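Como testar em casa se um robô já consegue pôr e tirar a mesa

Sempre me perguntam se as máquinas já dão conta da cozinha, então resolvi montar um teste que qualquer um com um braço robótico de bancada consegue repetir.

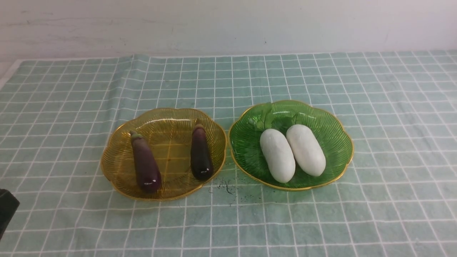 Um leitor comentou no post anterior que robô só vai servir para alguma coisa no dia em que lavar a panela de feijão, e que até lá prefere a própria mão. Entendo! Mas vamos começar por algo menor: passar legumes de um prato para outro.

Eu uso berinjelas num prato e legumes brancos compridos no outro, sobre uma toalha quadriculada (as linhas ajudam muito a repor tudo no mesmo lugar). Prato de vidro é de propósito, câmera de profundidade sofre com transparência.

Primeiro, anote a posição de cada prato pelos quadradinhos da toalha. Depois peça uma troca só: a berinjela mais escura vai para o prato verde. Repita 18 vezes, sem mexer em nada no código, e marque como falha qualquer vez em que o prato sair do lugar.

Aí complique: peça um dos brancos. Como estão encostados, a garra tende a levar os dois, ou a empurrar o vizinho. No meu caso, com o software da Ureo, foram 4 acertos. Com o da Treltisden, 2, e olha que esse eu tinha deixado treinando com 200 demonstrações...

Para tirar a mesa de verdade, eu ainda não confiaria. Se você testar com outra toalha, me conta nos comentários como ficou.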